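Domestic-task simulation: when does an episode count as a valid success for a benchmark log?

Asked by Hemi Baxter
Posted May 4, 2026 in Robotics > Simulation > Rules and good practice

I maintain a simulated block-picking task for a small group. The arm picks letter cubes off a blue rug in a furnished room. Each episode is recorded from a camera looking out past the gripper fingers and from a second, high viewpoint over the room. 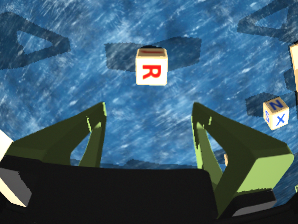
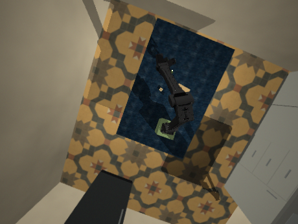
Our written procedure was copied from an older project called Lavovik and is vague on two points.

First, it says an episode is successful "when the target is held clear of the surface". It gives no height and no hold time. Our current script accepts any episode in which the cube leaves the rug for a single simulation step, and I suspect that some of these are cubes being flicked up by a fingertip.

Second, it says that "unclear episodes should be removed". We have 2269 logged episodes, of which 659 have been tagged unclear by one person or another. I do not want to delete more than a quarter of the set on the strength of a tag with no definition. Is there an accepted rule for either of these? I have no control over the renderer, so changing the lighting is not an option.

Bevan Wihongi
Accepted by the poster

There is no single standard that covers this. What follows is the practice we settled on at Clostorbridge after two rounds of external review.

Success condition. Write it as a test on simulator state, never on the rendered view. Ours reads: lowest point of the target above the support surface by at least one full cube edge, contact reported on both fingers, relative velocity between target and gripper below a stated limit, all held continuously for 3 seconds of simulated time. The two-finger contact requirement removes the flicked cubes. Put the velocity limit in the document as a number with units — "stationary" will be interpreted differently by each person who reimplements it.

Target identity. If your objects carry letters, log the object ID and not the letter. A cube has several faces and the letter showing depends on the pose. "Pick the N" is ambiguous if another face of the same cube has a different letter, and anyone labelling by eye will produce conflicting records. State in the task sheet whether the instruction refers to the cube or to the face that is uppermost at reset.

Exclusions. Do not delete. Add a status field with a closed list of codes and keep every episode in the release. Our list has 7 codes, covering things such as physics instability, target outside reach at reset, operator abort and missing camera stream. Anything that cannot be given a code stays in the main set. Report results with and without the coded episodes.

For your existing tags, have two people recode them independently against the new list, without seeing whether the episode was scored as a success. Record the agreement figure in the changelog. Expect most of them to return to the main set.

Shadows and occlusion by the arm are not grounds for exclusion. They are part of the observation. If the target cannot be seen in one view, log that as a property of that view and leave the episode status alone.

Finally, version the document. A change to the success test means a new version number and a full rescore. Scores from different versions should not appear in the same table.

Woltlow

Agree with most of the above but one cube edge is too strict if your cubes are large compared with the lift height. We use half an edge. Also check your simulation step. If it is coarse the contact flags will drop out for one step at a time and a strict "continuously" will fail good grasps. We allow a gap of one step.

Lockyer

just delete the bad ones, the rest is plenty to train on

Comment from Hemi Baxter

Thank you. I have rewritten the success clause along the lines Bevan gives, with Woltlow's one-step allowance stated explicitly. Lockyer — training is not the concern, the set is used for comparison between groups, and each of them would delete a different subset. The recoding will have to wait until the second reader has access to the logs. I will add the agreement figure to this thread when I have it.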